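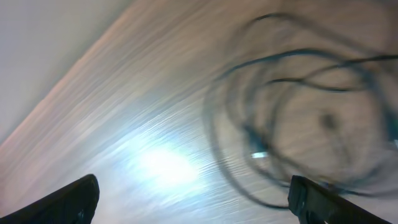 Tabletop, light wood-toned.

Seed swap and library hours – August update

Quick one this month, the print deadline crept up on me again.

Seed swap first. It's on, same place as last year, the old ticket hall at Tuletow. Doors 2 in the afternoon. Bring whatever you saved – beans, squash, poppies, the odd lettuce if yours bolted (mine all did). Label the envelopes please. Variety, year, and whether it was grown near anything it could cross with. Last year we had a whole shoebox marked "pumpkin??" and it's still here if anyone is brave.

The library now has 228 packets on the list. We had 213 in spring, so thank you to everybody who sent stuff back after harvest. Borrowing is the same as before. Take up to five, grow them, return a spoonful. No fines, no forms.

Germination tests. We need people to do more of these over the winter. Ten seeds on a damp paper towel, into a bag, somewhere warm, check after a week. Write down how many came up and drop the number in the box by the door. Anything under half gets pulled from the drawers and goes in the wildflower mix for the bank behind the station.

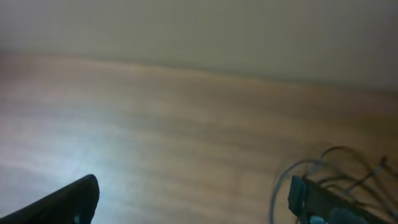 Drying is where most of our losses come from, so a few words on it. Don't bag seed straight off the plant. It molds, and then the whole packet is trash. Spread it thin on a plate or a screen and leave it indoors, out of direct sun, two weeks for small stuff and longer for beans and corn. A plain wooden table by a wall is fine, just put paper down first or you'll be picking tomato seed out of the grain till Christmas. Stir once a day. Beans are ready when they shater under a hammer. If they squash, wait.

Plirnel envelopes – the small brown ones – are back. We bought a box of 200 and they're free at the swap, please don't take a fistful.

Wanted: jars with lids that still fit, a label printer that works, and anyone with seed of the Ostrowski pole bean. Ours came up as something else entirely, short and purple. Nice enough but not teh bean.

Also the Jerkier lot are bringing garlic to trade, hardneck only. Get there early for that.

Next issue after first frost. Send your notes before then.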